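Our robotics club at Ellholm has 6 students and one rule I would change. Every competition we enter marks the finished run and ignores the practice behind it. Students learn to hide the failed attempts, and I think that is a mistake.

Take the gear task. Small bevel gears, a metal disc with two pins, two arms to do the work. It sounds easy until you try it. 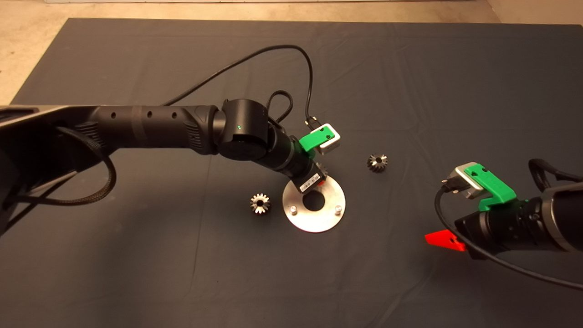

Itsuki Ogura, who started in June, kept a log of 589 attempts. I learned more from reading it than from any demo day I have sat through. It shows what was changed and when, including the changes that made things worse.

I would give the log at least a third of the marks. Judges would have more to read, and some teams would complain. I can live with that.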